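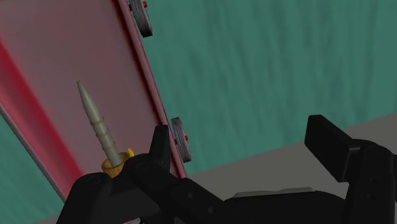
Trekel, ciencia para escolares · Número 30 · Página 4

Enseñar una tarea a un robot

Un robot no aprende viendo un dibujo. Necesita ejemplos, y cada ejemplo se llama demostración. Hay dos maneras habituales de darle una.

La primera se hace con la mano. Una persona sujeta el brazo del robot y lo lleva por el camino correcto. Mientras tanto, los motores ofrecen poca resistencia y unos sensores miden el ángulo de cada articulación.

La segunda se hace a distancia y se llama teleoperación. La persona mueve un mando y el robot copia el movimiento. El mando puede dirigir un robot de metal o uno simulado, que solo existe dentro del ordenador. En la simulación, una pinza negra de dos dedos puede trabajar junto a un panel rojizo con ruedas y una pieza gris en forma de cono, con la base amarilla anaranjada. Si algo cae al suelo, se reinicia el programa y se repite.

¿Qué se guarda?

En cada instante el ordenador anota tres datos: la posición del brazo, la abertura de la pinza y la imagen de la cámara. En el ejercicio Edavach, de nuestro taller, el robot debe agarrar una pieza y dejarla en otro sitio. Se grabaron 140 demostraciones. En 3 de ellas la pinza se cerró antes de tiempo y hubo que descartarlas.

Después, un programa compara las grabaciones y busca qué movimiento corresponde a cada imagen. Esta fase se llama entrenamiento. Conviene que las piezas cambien de lugar entre una demostración y otra. De lo contrario, el robot repite siempre el mismo recorrido, aunque la pieza esté en otro punto.

Vocabulario

Articulación: unión que permite girar una parte del brazo.
Pinza: mano del robot. Puede tener dos dedos o más.
Teleoperación: control de un robot desde otro lugar.

Continúa en la página siguiente: cómo mide un sensor el ángulo de giro.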